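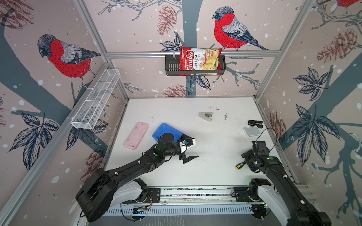 The two-arm cell with a blue basket, a pink case, two staplers and a screwdriver on the table.

Teaching the arms to put a screwdriver away

I get asked how I record demos on our two-arm setup, so I finally wrote it down (thanks to Sigita Vanags for nagging me since September!). You steer the arms from a second pair of controls and the computer saves everything you do. We call our recorder Bredden, but any recorder you like will work the same way.

Before you start, pick one task and say it out loud in a single sentence. Mine is "pick up the screwdriver and set it in the blue container." If you need the word "and" more than once, split it up. Then decide where the arms rest between takes and write that down too.

Now do 10 practice runs with recording off. I mean it! My first few on any Saturday are terrible, all jerks and second guesses, and the robot will copy every bit of that if you let it.
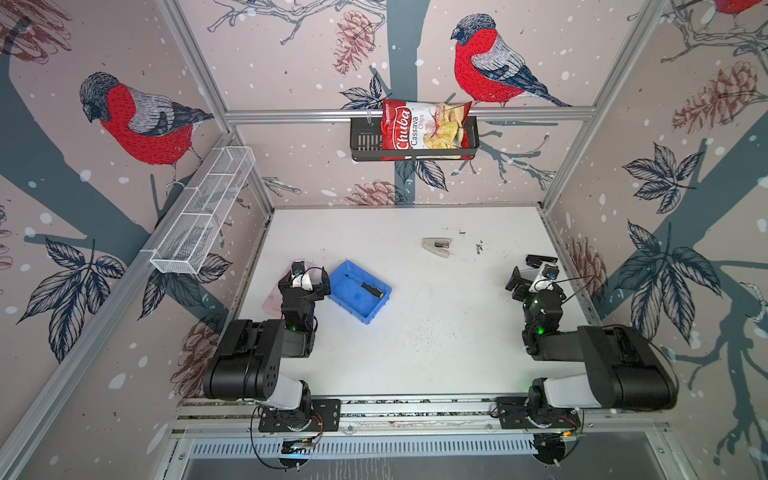
Once your hands have settled down, switch recording on and go slower than feels natural. Come in over the object, pause for a beat, go straight down, close the fingers, pause again, lift. Those little pauses make it much easier to find the grasp later when you're trimming. Open the fingers fully before you back away, and bring both arms home before you hit stop.

Move things between takes. Turn the screwdriver, slide it over, swap which end faces you. I do 4 takes per layout and then change it.
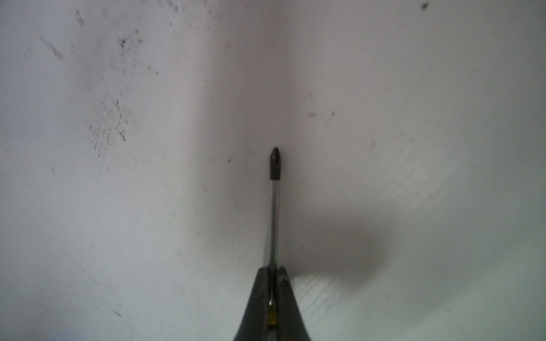 Keep an eye on the wrist camera view while you drive, especially with long skinny tools. It's the best way I know to tell whether the shaft is straight between the fingers or starting to lean. If it leans, let go and grab it again, but save that take in its own folder. I have a folder called Leswood that's only recoveries, and I mix those in at training time.

If you botch three takes in a row, get up and have a coffee. Then reset the arms and start again from the practice runs.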